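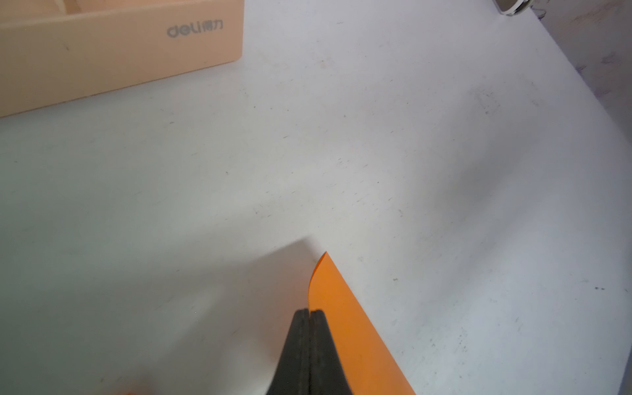
Madalena Carrilho wrote:
How many demos did you train on? I got stuck well below your success rate on thin sheets with the same wrist view.

sesstead_lab
1041 total, 145 of them with the orange sheet. The rest are boxes and bottles. The policy only gets the wrist camera, no overhead view.

Madalena Carrilho wrote:
And 72 percent is on the sheets alone?

sesstead_lab
Yes, sheets alone. Boxes were higher. Most of the misses are at the pinch - the fingers close a bit high and get nothing.

prata9
I don't buy that the wrist view did it. You also slowed the approach in May. Run the old speed with the new camera setup and then compare.

sesstead_lab
We did, 9 trials. It dropped a little.

prata9
Nine trials is noise.

urkska
Agree with prata on the count, but I saw the same thing on our arm. A shadow on a white table moves with the gripper, and I think the policy reads height from it. Try a second lamp and see if it falls apart.

sesstead_lab
Fair. I'll rerun both speeds with the lamp and post the numbers in the Storkby thread.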